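Teaching a Humanoid to Load the Washer by Remote Control

Print this page | E-mail this page

Posted 10 Nov 2022

By the time you read this guide you will have access to a humanoid, a headset, and a front loader, and you will think the hard part is the robot. The hard part is the towel. A towel has no corners when you need one and four when you don't.

These notes come out of the Korketti laundry sessions and assume your arms and hands are already calibrated. If they aren't, go back and do that, and enjoy it, because it is the last tidy thing you will do all day.

Step 1. Set the floor before you put the headset on

Open the washer door all the way by hand. Opening it is a separate task with its own demonstrations and its own bad language. Put the laundry on the floor in front of the machine, inside arm's reach, and stand the robot so that it can see its own feet and the laundry when it looks down. Clear the floor on the side of the hand that won't be grasping.

Step 2. Grasp from above

Bring the hand in palm down and let the fingers curl over the cloth. Coming in from the side looks more elegant and mostly pushes the towel away from you. Rolled cloth is kinder than flat cloth, so start your first day with rolls and save the flat stuff for when you feel too pleased with yourself.
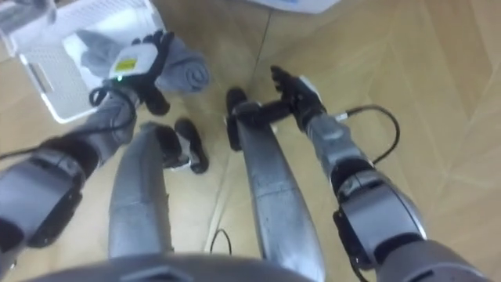
How many demonstrations do I need before the robot can do it alone?

Plan on 15 clean ones for a first attempt at training, all with the same towel. Then record another 16 with the towel in different spots, and expect the robot to prefer the first spot anyway.

Step 3. Decide what the other hand is for

New operators forget they have two hands. The spare one drifts, droops, and eventually leans on something. Keep it open and off the floor, where you can find it again. If the task needs it later, it should already be halfway there. If the task never needs it, hold it still, or the policy will faithfully learn your fidgeting. The Nastulach arm set we practiced on learned to wave. It was charming for two minutes.

Watch the wrist cables as well. They swing wide when you turn the wrist, and the door is exactly the sort of thing they like to visit.

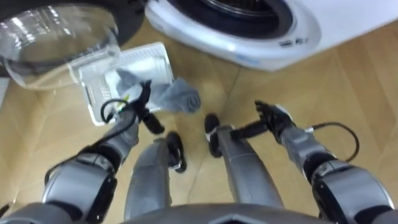 Step 4. Plan the path to the drum

An open door takes up more room than it seems to from the headset, and the glass bulges. Pick a route that goes past the door instead of over it. Lift first, then move forward, then lower into the opening. Do these as separate motions until they bore you. Aim for the middle of the drum and keep the fingers clear of the rubber gasket, which grips cloth better than any hand on the market.

If you drop the towel, keep recording and pick it up. Recoveries are worth having. If you drop it twice, stop, delete the take, and have some coffee.

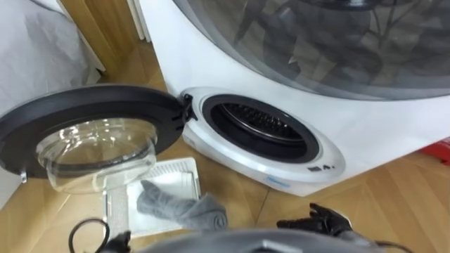 Step 5. Label and save

Mark each take good, recovered, or bad while you still remember it. Write down which towel you used and which side the door opens to. We skipped that in March and spent an afternoon guessing. Save before you power down the arms.

Reader comments (3)

kneževič_fan: Tried this with the Kneževič hands, which have a shorter thumb. Palm down still works, but you have to go deeper into the cloth. Sock results not fit to print.

spincycle: Does the order in Step 4 matter if the washer is up on a stand? Mine is, and lowering into the drum means hitting the rim every time.

laundry_and_lag: Spincycle, on a stand I go straight in at drum height and skip the lowering. We run Stallier control sticks, so your delay may differ. Also, bath mats. Don't.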